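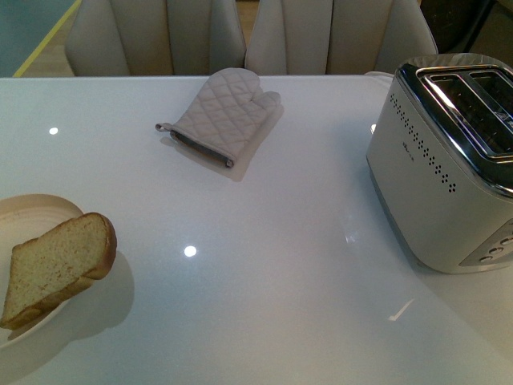

A toaster, an oven mitt and a slice of bread on a plate.

Reading the Label, Checking the Cord: A Conversation with Oliwia Makowska on Household Electrical Safety

September 21, 2024

The Cullside Office of Housing Services receives more inquiries about kitchens than about any other room in the home. Many come from tenants who have moved into older buildings, where the wiring was installed for a smaller number of appliances than most households now own. Oliwia Makowska has managed the office's Home Safety Program for seven years. She spoke with the residents' bulletin about outlets, extension cords and the home visits that the program offers to tenants and owners at no charge.

Ms. Makowska began her career as an electrician's apprentice under Waldemar Malinowski, who later trained most of the inspectors now working in the district. She moved to the housing office after a period in property management, during which she handled repair requests for 504 apartments in the Zirkeck complex.

"I read every one of those requests," she said. "A tenant would write that the kitchen lights dimmed at breakfast, and the request would be filed under lighting. The lights were fine. Two heating appliances were running on a circuit that also fed the living room."

Appliances that produce heat, she explained, draw far more power than those that do not. A radio or a phone charger places very little demand on a circuit. Toasters, kettles, space heaters and irons place a great deal. In buildings with older wiring, the kitchen may share a circuit with one or more other rooms, and residents often have no way of knowing this until a breaker trips.

"When a breaker trips, it has done its job," Ms. Makowska said. "People apologize to us for it, as though they had broken something. What we want to hear about is the second time, and the third. If it keeps happening, stop resetting it and call."

The office asks residents to find out which outlets are on which circuit and to write the information on the inside of the panel door. Inspectors will do this during a visit if the resident is unable to do so. In many Cullside buildings the existing labels date from before the last renovation and no longer match the rooms. Ms. Makowska recalled a panel in which the breaker marked "pantry" controlled the bathroom and half of the hallway. The pantry itself had been removed years earlier.

Asked which item in the home causes her the most concern, she named the extension cord. Cords intended for temporary use are frequently left in place for years, sometimes under rugs or behind furniture, where damage to the outer covering cannot be seen. Heat that would normally escape into the air builds up under carpet and cushions.

"An extension cord is a tool for an afternoon," she said. "If you have needed one in the same place since last winter, you need an outlet there. In a rented home, that is a conversation with the landlord, and our office can help you start it."

The program does not recommend plugging a heating appliance of any kind into an extension cord or a power strip. Residents are also asked not to connect one power strip to another. Cords that feel warm to the touch, plugs that fit loosely and outlets that show brown or black marks should be taken out of use and reported.

Sławomir Tokarz, who coordinates inspections for the program, joined part of the conversation to describe what takes place during a visit. An inspector examines the panel, tests the outlets in each room and looks at the condition of visible cords. The visit results in a written summary, which is given to the resident on the same day. Where the resident is a tenant, a copy is sent to the building owner only with the tenant's written consent.

"That is the question we are asked most often on the telephone," Mr. Tokarz said. "People are concerned that a report will cause trouble with the landlord. The report belongs to the person who requested the visit. We put that on the first page of the form in May, and the number of requests went up."

Repairs found to be necessary are not carried out by the inspectors. The office keeps a list of licensed electricians, and owners of small buildings may apply for assistance with the cost of the work through the Lunde Fund. Applications are reviewed in the order in which they are received. Harvey Morin, who administers the fund, asks that owners attach the inspection summary and one written estimate. Work that has already been completed cannot be considered.

Ms. Makowska was asked what she would say to a resident who has had no trouble and sees no need for a visit.

"I would tell them to press the test button on the outlet near the sink," she said. "It should click, and the power should go off. Then press reset. I have lived in my own apartment a long time, and last year mine did not click. I had walked past it every morning."

Residents may request a home visit by calling extension 3333 or by leaving a completed form at the front desk. Forms are available in large print. Please state whether the building has an elevator and whether the electrical panel is located inside the home or in a shared area, as access to shared areas must be arranged in advance with the building owner.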